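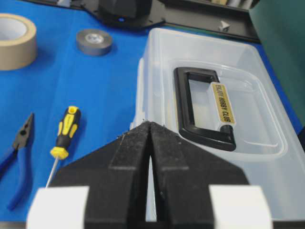
Last year's stewards asked if the open mic list could open before the march gets to Donnelly Square, as people were queueing with nowhere to put their name. Yes. Section changed, see step 2.

4. Open mic set-up, Donnelly Square

You need: Duro PA, two mics, sign-up sheets, pens that work, the Plenditz street plan with our bit marked.

1. Speaker stands either side of the steps, facing the road. Not facing the flats. We had complaints in March.

2. Open the sign-up sheet 60 minutes before first speaker. First names only. Don't write down surnames or schools, even if offered.

3. Under-18s go first. Ask each one if they're ok with being filmed and put Y or N by the name. N means the host says so at the mic, before they start.

4. Sound check. Battery wants to be full, it lasts 145 minutes at middling volume and less if you push it.

CAUTION: keep the power lead off the steps. Tape it down or run it round teh back. 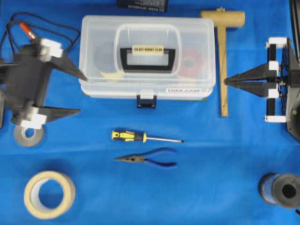 5. Host reads the ground rules. Short version is on card 7. Read all of it please.

6. Three minutes each. Hand up at two and a half, mic back at three. Crying is fine, let them finish.

Note: if police ask for the list, they dont get the list. Send them to the liaison in the Skoduden tabard. Legal line is on the back of card 7.

7. Last speaker done, take the sheet off the board and give it to the host. Not the bin.

Pack-down: section 5.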